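Five Fingers or Two? A Long Day With Hands, Jaws and One Basket

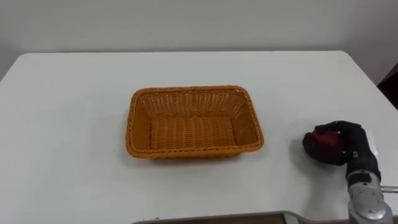

The short version

Bought a hand. Kept the jaws. Using both, for now.

Long version takes more space. We run a small test bench in Plerkidbridge, mostly pick-and-place for packers who handle produce and gift baskets and want to know what to buy before they buy it. Three end effectors on the list this time. A Praster two-jaw, the cheap dependable one. A Durrani soft gripper with silicone pads. And the Hita hand, five fingers, gloved, the one everybody who came through the door wanted to shake.

Same arm for all of them, same white table, same woven basket. Object goes down, gripper picks it up, carries it left, lets go over the basket. 100 tries each. Boring on purpose.

Mounting

The Praster goes on with four bolts and one cable. Done before the coffee was. The Durrani needs air, so there's a hose, and the hose needs a clip, and the clip wasnt in the box. We used tape for the first morning. Don't do that, the tape creeps and then the hose rubs the elbow joint.

The Hita is heavier than either and it shows up in the arm's behavior right away. Payload setting has to be changed or the wrist sags a little at full reach and every approach comes in low. The manual has this on page 28, after the calibration chapter, where it is no use to anyone. Calibrate first with the wrong payload and you get to calibrate again. We got to calibrate again.

The glove question

Run the hand bare or gloved? We tried both. Bare fingertips are hard and slick, and a smooth round thing squirts out of them like soap. With the black fabric glove on, grip is much better. Glossy red skin, closed grasp, fingers over the top and thumb coming in from below, and it lifts clear of the table with no drama.

Cost of the glove: you lose some feel. The tip sensors read softer through cloth, so thresholds have to come down, and they drift as the fabric beds in. Plan on resetting them after the first hour. Also the seams. A seam across a fingertip will mark a ripe pear. Apples dont care.

Scores

Out of 100 each on round fruit:

Praster two-jaw: 88
Durrani soft: 94
Hita hand, gloved: 91

So the soft gripper wins on fruit, which is what it was built for, fine. But then we switched to the mixed tray — small jars, a folded cloth, a spoon, a tennis ball — and the order flipped. Durrani dropped to 55, nearly all of it the spoon and the cloth. The Praster stayed in the seventies. The hand got 86 and the misses were mostly our fault, bad approach angle on the jars.

Worth saying the hand is slow. Some 12 seconds from approach to release, and the jaws do it in under five. If you are paying for throughput that gap is the whole conversation.

Letting go

Grasping gets all the attention. Release is where our afternoon went. The basket is a fair target, with a raised rim and walls that flare out, but the weave is a problem: anything with a corner can snag on it. Jaws open straight out to the sides, and if you come in too low they hit the rim on the way. We raised the drop height and that cured it, at the price of more bounce.

The hand can open a finger at a time. Thumb last works best with round stuff, it sort of rolls off. Took a lot of fiddling to find that. The default release opens everything together and the fruit went over the side more than once.

Camera setup

One head-height view looking down over the table. Good enough for finding the basket. Less good during the grasp, when black fingers cover most of whatever they're holding. The jaws hide much less. We added a wrist camera for the second round and the jar numbers improved, though the cable for it is one more thing to snag. Even, soft light helped more than any software change. A hard lamp gave us shadow edges that the detector kept taking for objects.

What we'd buy

One product, all day, same shape: Durrani if it's soft, Praster if it isn't. Neither needs babysitting.

Mixed bins, odd items, short runs: the Hita, with spare gloves. Order the gloves with the hand, they ship seperately and ours took most of June to turn up.

Still to test: wet produce, cold gloves, and whether the wrist payload fix holds with the newer firmware. Spoon results will be rerun with thinner pads on the Durrani, which the supplier asked for and which seems fair.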